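Subject: Re: Briefing paper on the succession question – draft for members

Members of the list,

The secretariat is grateful for the comments received on the second draft of the Skestov paper. One contribution raised a matter of substance, and a reply to it follows, so that all members may see the reasoning before the text is settled.

> On 11 November 2025 a member wrote:
>
> The draft treats the president's decision to dismiss his interior minister as a sign of strength. I am not persuaded. A leader who is sure of his position does not usually remove the head of the security services six weeks before a budget vote. Section 5 also leans heavily on the Totus survey, which was carried out by telephone and only in the capital. Could the secretariat say whether the provincial governors were considered at all?

The point about the governors is well made. The second draft gave them a single paragraph, and that paragraph dealt only with the coastal districts. The revised text will contain a separate section on the 11 provinces, with particular attention to the 6 whose governors were appointed after the constitutional changes. Their public statements have been noticeably cooler since September, and two of them did not attend the party congress.

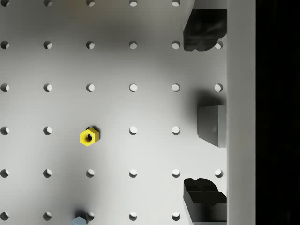

As regards the Totus survey, the secretariat accepts that its findings cannot be read as a picture of national opinion. They will be kept in the paper, as no other polling has been published this year, but the limits of the sample will be set out in the main text and no longer in a footnote. Members who hold regional figures are invited to send them in confidence.

On the dismissal itself, the secretariat would prefer to keep both readings before the reader. The former minister had built up a following within the police, and his removal may well have been intended to prevent a challenge. It is equally possible that the president acted under pressure from the army, whose budget had been held back twice. The evidence does not allow a firm choice between the two, and the draft was wrong to suggest otherwise.

Several members also asked about the Van Damme lobbying contract. The register shows that it was renewed for a further year – the fee is not given. The paper will say this and go no further. Claims that the firm arranged the president's meetings abroad have not been confirmed by a second source and should not be repeated outside this list.

Comments on the third draft should be sent to the secretariat by reply to this message, with the section number in the subject line. Please do not circulate the attachment. Proposed changes to the annexes will be dealt with separately, once the chronology has been checked against the official gazette.

The Secretariat
Working Group on Governance and Succession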